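Search the guide Enter a word or part number Go

Section 3: Packing Returns in Paper Bags

The Clirkex label printer comes with a return sheet for each order. Use this section when you send small goods back through an Atach drop point. Load the label roll before you begin.
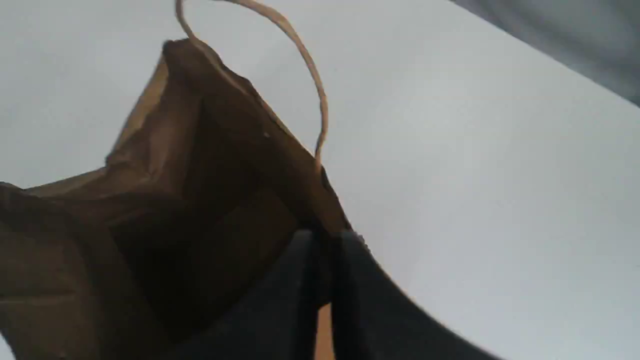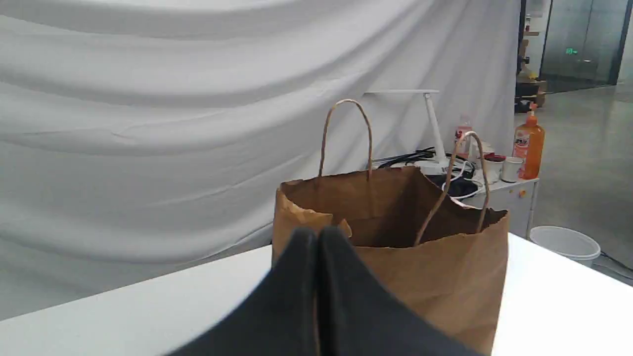
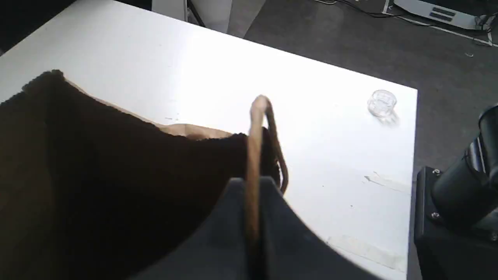

Brown paper bag with twisted paper handles.

1. Turn the printer on and wait for the green light.

2. Press MENU, choose RETURNS, and enter the four-digit order code. For test labels, enter 2857.

3. Print two labels. One goes on the bag and the other stays with your records.

4. Wrap each item and place the heaviest at the bottom. Do not load more than 5 pounds in one bag.

5. Fold the top down twice and tape the fold along its full length.

6. Press the label onto a flat side, at least an inch from any crease.

Note: One roll holds about 1000 labels. The printer beeps when the roll is low.

Caution: Do not pull a label out while the printer is running. This can bend the cutter. If a label jams, turn the power off and open the side door.

Caution: Liquids and glass must go in a box. See Section 4.

Orders from the Đào store use the wide label. Change the size under PAPER before step 3.

Related items
Changing the label roll
Cleaning the print head
Connecting to Vuduner order lists
Drop point error messages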